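Skorkport oval bread basket and play food set: my review

I've been meaning to write this one up for weeks, and as it's raining and the toddler next door has finally gone quiet, now seems as good a time as any.

A bit of background first. We moved to Clerthorpe in June and the new kitchen has a lot more worktop than the old one, which in our house means a lot more places for things to pile up. Keys, post, satsumas, a single glove. I wanted a low basket to sit out on the table, something that looked nice with rolls in it on a Sunday and could hold fruit the rest of the week. My old wire bowl (a Kaltby one, had it for years) left rings on everything and bruised every pear I ever put in it.

So I went for the Skorkport oval. It's sold on its own, but there was an offer on with a few pieces of their artificial fruit and veg, and I'm a sucker for an offer. I also have two small nieces who come most weekends and play shops until somebody cries.

The basket first, because that's what I was really paying for. I love it! The weave is tight all the way round, with no gaps for crumbs to fall through, and the light tan goes with pretty much anything. There's a darker criss-cross running across the bottom on the inside, a bit like strapping, and I'll admit I wasn't sure about that when I saw it on the website. It's grown on me. The open lattice edge is the pretty bit, all little diamonds, and it does lift what would otherwise be a fairly plain bread basket. It's also the bit I'd worry about long term. I caught my cardigan on it in the first week and had to unhook myself very slowly while the kettle boiled over.

It is shallow, mind. A few rolls or a handful of tangerines, fine. If you're hoping to keep a week's fruit for a family in there, get the deeper one. I tried a full bag of apples and they went straight over the side and under the fridge.

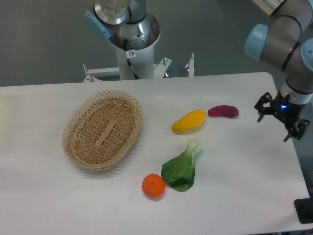
The Skorkport basket with the mango, sweet potato, bok choy and tangerine.

Now the play food, which I expected to be rubbish and mostly isn't. The mango is my favourite. It's got a bit of a curve to it and a faint blush at one end, and my sister picked it up and sniffed it before she caught on. The tangerine is good too, with a dimpled peel and a tiny dark spot where the stem would be. The sweet potato is a proper deep purple, lumpy in the right way, but small next to the mango, and the girls keep calling it a beetroot. I've stopped correcting them.

The bok choy I'm in two minds about. Lovely dark leaves, nice pale base, and it's a change from the usual plastic carrot. But the leaves spread out a fair way and it takes up half the basket by itself, so anything else has to be packed round it. The younger one refuses to sell it in her shop on the grounds that it is "salad".

Cleaning: I give the basket a shake over the sink and go round the lattice with a dry pastry brush. The play food gets a wipe with a damp cloth. No colour has come off on anything so far, and the purple one has had a hard life.

Delivery took 12 days, which felt like a lot for a basket. When I rang up I got a very patient man called Baltasar Villalobos who found my order straight away and rang me back when he said he would, so no complaints there. It came well wrapped, although with enough brown paper to fill my recycling for a fortnight.

I did look at the Schumacher version before buying. It's a smarter thing altogether, but the edge is plain and it costs a good deal more, and I couldn't see myself letting the girls drag it round the garden.

Four stars from me. I'd give the basket five and the bok choy 3. If they bring out an artificial aubergine I'll be first in the queue.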